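August 23, 2025
Newsletter and reunion mailing, workshop notes

Started on the spring membership list this morning. Flusel exports the member records with the chapter name in the same column as the street address, so the labels came out wrong again. Split the column by hand for the Stavis chapter and wrote a small rule for the rest. 412 records after merging duplicates. Four had no postal code. Those are in the grey tray with a note on top.

Dues status: the colour codes on the old sheet don't match the ones in the new one. In the old sheet green meant paid to the end of the year, in the new one it means paid at any time. Changed it back to the old meaning. If you have a copy from before today, please throw it out.

Test print of the reunion issue, 9 pages. Page six runs over by two lines with the program on it. Cut the paragraph on parking and moved the hall address up under the heading. The centre fold is off by a few millimetres on our folder, enough to catch the text near the spine. Widened the inside margin and it reads fine now.

Hà chapter sent their history column, nearly twice the length asked for. Left it whole for the moment. Could run in two parts, second part in October. Need to ask them before cutting anything.

Nollemis chapter wants the reunion banquet form as a separate sheet so members can mail it back without tearing up the newsletter. Fair enough. It adds a sheet to the envelope, so weigh a full one before buying stamps.

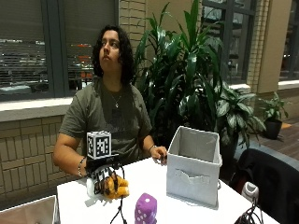

Do lapsed members get the reunion issue?
Anyone who lapsed within the past year gets it, with the renewal slip in front. Older than that, they stay on the list but get nothing by mail.

Still to do: reprint labels for Stavis, check the accent in Hà prints properly on the envelopes (it came out as a box on the first try), order toner. Left the folder set for letter size.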